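Ticket 241: Naretti two-arm bench kit, right gripper loses hold during battery fitting task
Product: Naretti bench kit (evaluation unit)
Supplier: Cilteck
Opened by: Iqra Cheema, Pearce
Status: Open, waiting on supplier
Priority: Normal

Reported fault

Right gripper reports "object lost" part way through the battery fitting routine. The arm stops, the other arm waits for the hand-over signal, and the cell times out. Fault first logged in August, after the update to the control software. No fault on the left gripper. No fault on either arm when run by hand from the leader arms.

Steps to reproduce

1. Start the cell and home both arms.
2. Load the battery fitting routine with default grip force.
3. Place the casing and loose cells on the table. Position does not seem to matter.
4. Run until the fault appears. Out of 200 runs we logged 52 faults, all on the right side.

Checks done before opening the ticket

Finger screws tightened. Finger faces wiped down with a dry cloth. Camera cables reseated at both ends. Gripper zero position set again from the service menu. None of these changed the fault rate. The casing is glossy white plastic with a rounded surface, and the fingers close on either side of it.

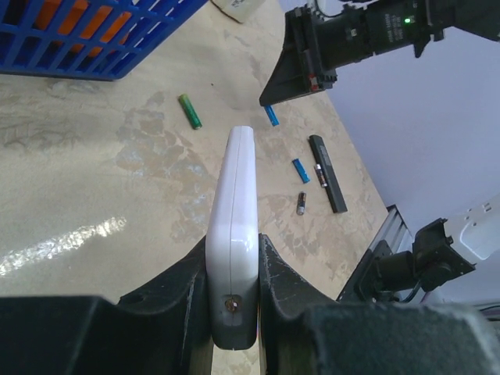

Kwok-wai Chow: Please send the grip log as well as the event log. "Object lost" is raised when the finger gap drops below the stored width, so a wrong width in the part file gives the same message as a real slip. Which part file are you loading, the one shipped with the kit or your own?

Iqra Cheema: Our own, copied from the shipped one with the width changed. Grip log attached. I have also run the shipped file without edits and the fault still occurs, though less often.

Kwok-wai Chow: Thank you. The log shows the gap reading drifting while the motor current stays flat. A part slipping out would normally show in both. Please raise the filter setting on the right gripper by one step, leave the left alone, and repeat with both arms working on the part.

Iqra Cheema: Done on Saturday, filter up one step, grip force left at default. Table layout kept as before, with the basket at the back and the small parts at the front.

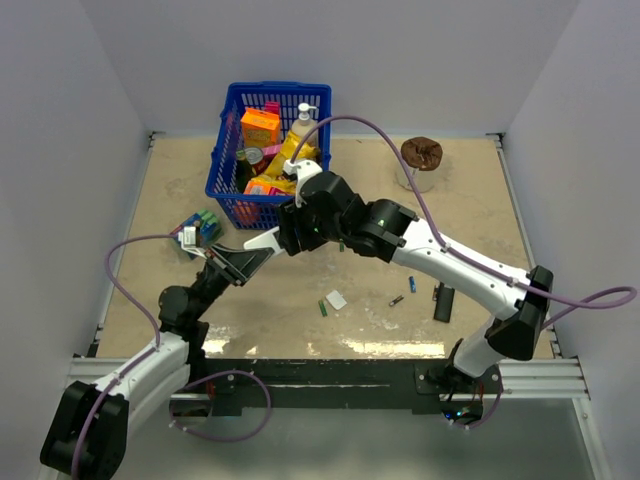

Result over 100 runs: the fault still appears, but later in the routine — mostly at the hand-over and seldom during the first grip. Restarting the controller between runs made no difference. Swapping the two gripper cables at the controller moved the drift in the log to the left side, which points to the cable or its connector. I have put the cables back as they were.

Requests to Cilteck

Replacement gripper cable for the right arm, same length. Confirmation that the filter change can stay in place without affecting the evaluation terms. A corrected fault message, as the present one sent us to the fingers first.

Kwok-wai Chow: Cable ordered. The filter change can stay. I have passed the message wording to Declan Tomoana as a separate item. Ticket stays open until you have repeated the run with the new cable.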